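Accueil > Les petits curieux > Matières et objets

Pourquoi le noir chauffe au soleil (et d'où vient la couleur de tes habits)

Par la rédaction du Carnet de Trivenis
Avril

L'été dernier, j'ai fait une grosse bêtise. Je suis partie à la plage de Tanport avec un tee-shirt noir, à midi pile, sans un nuage dans le ciel. Au bout de cinq minutes, j'avais l'impression d'être une tartine dans un grille-pain ! Ma voisine de serviette, elle, portait une grande chemise blanche et mangeait tranquillement ses abricots. Alors je me suis posé la question que tu t'es peut-être déjà posée aussi : pourquoi le noir chauffe-t-il plus que le blanc ?

Pour comprendre, il faut d'abord parler de la lumière. La lumière du soleil a l'air toute blanche, mais c'est un mélange. Dedans, il y a du rouge, de l'orange, du jaune, du vert, du bleu, du violet... tout l'arc-en-ciel, bien serré. Quand il pleut et qu'il fait soleil en même temps, les gouttes d'eau séparent les couleurs et tu les vois s'étaler dans le ciel.

Maintenant, imagine que cette lumière arrive sur une tomate. La peau de la tomate avale presque toutes les couleurs et renvoie surtout le rouge. Ce rouge arrive dans ton œil, et hop, tu dis « tomate rouge ». Une feuille d'arbre renvoie surtout du vert. Un tissu blanc renvoie presque tout. Et un tissu noir ? Lui, c'est un vrai glouton : il avale presque toute la lumière et ne renvoie quasiment rien.

Et la lumière avalée, où va-t-elle ? Elle ne disparaît pas (ce serait trop facile). Elle se transforme en chaleur. Voilà pourquoi mon tee-shirt noir me cuisait le dos pendant que la chemise blanche de ma voisine restait bien plus fraîche.
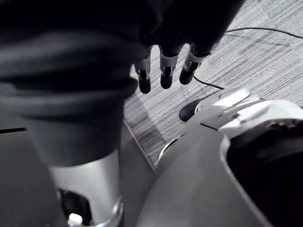 Le noir a aussi un autre tour dans son sac, et celui-là, les couturiers et les peintres le connaissent par cœur : il cache les détails. Sur un tissu clair, chaque pli fait une petite ombre grise que l'on repère tout de suite. Sur un tissu sombre et tout doux, comme celui de la photo, les ombres sont presque de la même couleur que le reste, alors on a du mal à les distinguer. Compare avec les anneaux de métal gris argenté, juste en dessous du tissu : leurs petites encoches se voient bien mieux. Les bouts noirs, eux, sont mats, et le mat, c'est l'inverse du brillant. Une surface brillante renvoie la lumière bien droit, comme un miroir, et une surface mate l'éparpille dans tous les sens.

Tu peux essayer chez toi avec une cuillère et une chaussette noire. Mets-les côte à côte près d'une fenêtre. Tourne la cuillère doucement : tu verras une tache de lumière glisser dessus. Tourne la chaussette : rien ne bouge, ou presque. J'ai passé un quart d'heure à faire ça dans ma cuisine et je me suis bien amusée !

Mais au fait, comment fait-on pour colorer un tissu ? Pendant très longtemps, on a utilisé des plantes, des racines, des écorces et même des insectes. Le rouge venait par exemple de la garance, une plante dont on broyait les racines. Le bleu venait du pastel ou de l'indigo. Le jaune, on le tirait d'une herbe appelée gaude. On faisait chauffer tout ça dans de grandes cuves avec de l'eau, on plongeait le tissu et on remuait longtemps. Ça ne sentait pas toujours très bon...

Le noir, lui, donnait bien du souci aux teinturiers. Il n'existe pas de fleur bien noire qu'il suffirait de faire bouillir. Souvent, il fallait teindre le tissu plusieurs fois, d'abord en bleu, puis en rouge ou en jaune, jusqu'à ce que toutes les couleurs empilées deviennent très foncées. On se servait aussi de noix de galle, des petites boules qui poussent sur les chênes quand un insecte y pond ses œufs, mélangées avec du fer. Un beau noir profond coûtait donc cher, et on le portait pour montrer qu'on était riche.

L'an dernier, j'ai visité l'atelier Cosgrove, à Farach, où l'on teint encore la laine avec des plantes. Il y a 422 pelotes accrochées au mur, toutes d'une couleur un peu différente (elles sont numérotées, je n'ai pas eu à les compter !). Ma préférée est la 50, un vert mousse tout doux. Là-bas, j'ai appris un mot que j'adore : le mordant. Non, il ne mord personne ! C'est un produit qui aide la couleur à s'accrocher aux fils. Sans lui, beaucoup de teintures partiraient au premier lavage et ton pull deviendrait tout pâlot.

Une expérience pour finir

Il te faut deux verres identiques, de l'eau du robinet, une feuille blanche, une feuille noire, du scotch et un thermomètre (demande à un adulte).

Entoure un verre avec la feuille blanche et l'autre avec la feuille noire. Verse la même quantité d'eau dans chacun. Pose-les au soleil, l'un à côté de l'autre, et va jouer pendant une heure. Ensuite, mesure la température de l'eau dans les deux verres et note-la dans un cahier. À ton avis, lequel sera le plus chaud ? Écris ta réponse avant de mesurer, les scientifiques font pareil.

Si tu as encore du papier, recommence avec du rouge, du jaune ou du bleu. Moi, je n'ai pas encore essayé le papier aluminium, alors si tu le fais, raconte-moi !

Les petits mots difficiles

Absorber : avaler, garder pour soi. Une éponge absorbe l'eau, un tissu noir absorbe la lumière.

Réfléchir : pour la lumière, c'est rebondir. (Pour toi, c'est penser très fort.)

Mordant : produit qui fixe la couleur sur les fils.

Contact | © Le Carnet de Trivenis, tous droits réservés | Retour en haut de page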